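When I reached Uriel Quezada on 13 February 2024, he had been answering customer mail since breakfast and was happy to talk about anything else. He runs Clanitz, a simulation kit for people teaching robot arms to tidy up at home. "You get the arm, the furniture and 700 small things to pick up," he told me, "and you can wreck all of it by lunchtime!"

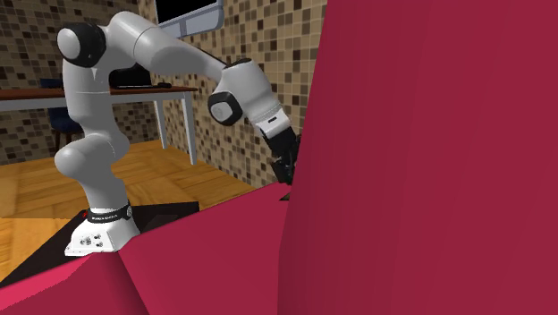

Rooms first, robots second

Quezada started with the rooms, which he thinks most kits skimp on. He spent most of a winter on sofas alone, and he'll gladly tell you about it. 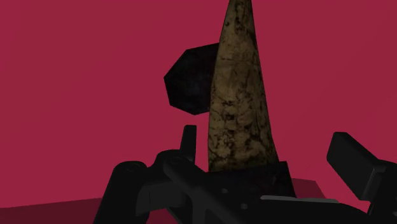
The license is $100 a month, and he knows students find that steep (he did too, once). "Write to me and we'll work something out," he said.

He still reads every bug report himself, all 1,418 of them so far.

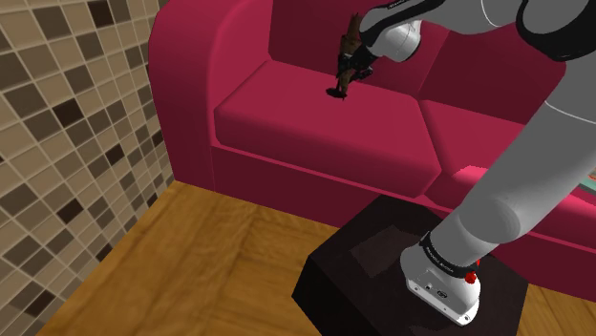
What buyers ask for most is furniture that gets in the way. Quezada loves that request. "A bare tabletop is a kindness," he said. Put the base on a side table in front of a red sofa, ask the arm to reach back over the seat cushion, and you soon learn how good your planner is. Bookshelves are coming next.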